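Brush Calligraphy for Beginners: Handout for Session 5
Looking after your brushes, and getting them ready for the longer characters
Tutor: Vlasta Georgiev, Stullham evening classes

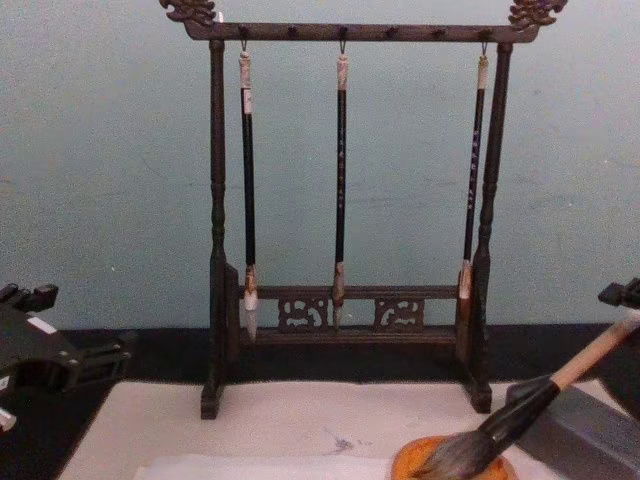
Last time we ran out of minutes before I could say anything sensible about care, and several of you went home asking where a brush ought to live between lessons. My answer is that it should hang, tip down, by the little loop at the end of the handle. Water left in the hairs then runs towards the point and away from the glue at the root, and it's that glue which gives up first on a neglected brush. If you stand a wet brush upright in a jam jar (I did this for years, so please don't feel told off) the water creeps back into the handle and sooner or later the head drops out in your hand.

You don't need a carved rack. A row of cup hooks under a shelf does very well, and so does a bit of dowel between two stacks of books, so long as the tips hang clear of the table.

Washing

Rinse in cool water as soon as you stop writing, before you make the tea and before you admire your work. Hot water softens the glue. Hold the brush under a gentle tap and press the hairs between finger and thumb, working from the root down to the tip, until the water runs clear. No soap, please, and no scrubbing against the bottom of the sink!

A pale brush will take on a brownish or grey tinge after a while. Don't fret over it. Staining is only colour, and a stained tip writes as well as a white one. What you do need to worry about is stiffness near the root, which means old ink has dried in there. Soak the hairs alone in cool water for an hour and try again.

When it's clean, squeeze it lightly in kitchen paper, stroke the hairs back to a point, and hang it up away from the radiator. Leave the plastic cap off. It's only meant for the journey home from the shop, and it keeps the damp in beautifully.

Waking up a new brush

New brushes are stiff with starch. Sit the tip in cool water and wait until the hairs loosen by themselves, however tempting it is to crunch them.

For next time

Please bring two brushes, one fuller and one slimmer, your felt mat, and 2 sheets of practice paper already folded into squares. We'll write the same character with each brush and see how differently they behave on the turns.

The library copy of Vukadinović's booklet on strokes is at shelf number 3483, and the chapter on hooks is well worth an evening.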